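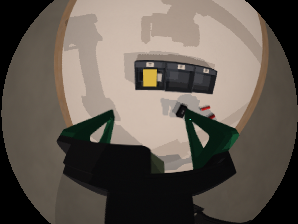

Tabletop with storage bins, seen from above

To: Plendel Open Studios list
Subject: Re: Open Studios - guide entries, shared venues and the Cortés room

Replying to the whole list as I have had the same questions from several people off-list. The original message is quoted in pieces below with my answers after each piece. I have left out the paragraph on parking, which was dealt with last week.

On 13 May 2023 a member in Sterport wrote:

> I have read the notes for this year's Open Studios and I am still
> not sure what is wanted for the printed guide. Last year I sent a
> paragraph and it came out as two lines with the website missing.
> Is there a limit? And do we send our own picture or will someone
> choose one from the website as before?

The limit is 100 words, including your name, what you make and your opening times. Your address and web address go in a separate part of the form and don't count towards it. Last year the limit was never written down and the entries were cut at the printer's to fit the page, so some people lost the end of their text. I have now seen the page layout and 100 words does fit, in a small but readable size.

Please send your own picture. It should show one piece of work, without a border or any lettering over it, and it should be the original file and not a copy saved from a social media page. Landscape or square will both do. Tall thin pictures come out very small in the layout, so painters with tall work may prefer to send a detail. If you send nothing you will get a text-only entry.

We are printing 2000 copies. They go to the libraries, the station at Sterport, the tourist desk and the venues themselves. Anything left over in August will be given out at the Prernumwood show.

> I would also like to know about sharing. My front room is too small
> for more than a handful of visitors and the stairs are steep. I
> heard that the Cortés room might be available again for people
> without a suitable space. Who decides who goes in and what does it
> cost? I make small etchings so I would not need much wall.

The Cortés room is booked for both weekends. It will be shared between six members and there are two places still open. Places go in the order that forms come in, with one exception: we try to avoid having more than two people working in the same medium. At present there is one other printmaker, a potter, and two who paint, so etchings would be fine.

The cost is split equally and covers the hire and the extra insurance. It is payable when you accept the place. We can't hold a place without payment this year, after two people dropped out late last time and the rest had to make up the difference.

Each person gets one wall panel and one table. The panels take hooks but no nails, screws or sticky pads. If you have unframed prints, bring a browser for them, as there are none at the venue. Small framed work hangs well on the panels. Anything heavy has to go on the end wall, so say on your form if you have something of that sort.

Somebody has to be in the room at all opening times. The rota is drawn up once all the places are filled and normally comes to two half days each. You can swap among yourselves, but please write the swap on the sheet by the door.
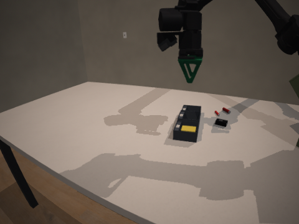 Labels and prices

> Are we supposed to do our own labels? One visitor told me she could
> not tell which of us had made what. And does the group take a cut
> of sales?

Yes, do your own, but in the shared venues please use the same layout as everyone else: name on the top line, then title, medium and price. White card, black type. The template is in the members' area of the website and I can email it to anybody who can't get in. Put NFS if something isn't for sale. "Price on request" puts people off and we would like to see less of it.

There is no commission on sales, in your own studio or in the Cortés room. Each artist takes their own payments. The mobile signal in the room is poor and card readers were slow in there last year, so bring some change, and a receipt book if you have one.

Opening times

> Last thing. Do we all have to open on every day? I work some
> weekends.

No. You need to be open for at least one full weekend, and the days you choose will be printed in the guide. Once it is printed please keep to them. The most common complaint on last year's comment cards was of people driving out to Prernumwood and finding a studio shut. If you are ill, ring the number at the foot of the form and we will put a notice on the website and, if we can, on your gate.

We have 21 venues confirmed as of this morning, almost all of them the same as last year. The new ones are mostly on the Sterport side, which will make the map less lopsided. Road signs will be given out at the next meeting. If you still have signs from last year, check whether the arrows have faded before asking for new ones - a thick marker pen is usually enough to bring them back.

Still needed

- Guide entries from anyone who has only sent a picture
- Somebody with a van to move the wall panels from the store in Plendel
- A second person to read the proofs
- Extension leads for the Cortés room, tested and labelled with your name

Please reply to me and not to the whole list with forms and pictures, as large attachments get held up and some members are on slow connections.

Plendel Open Studios, guide and venues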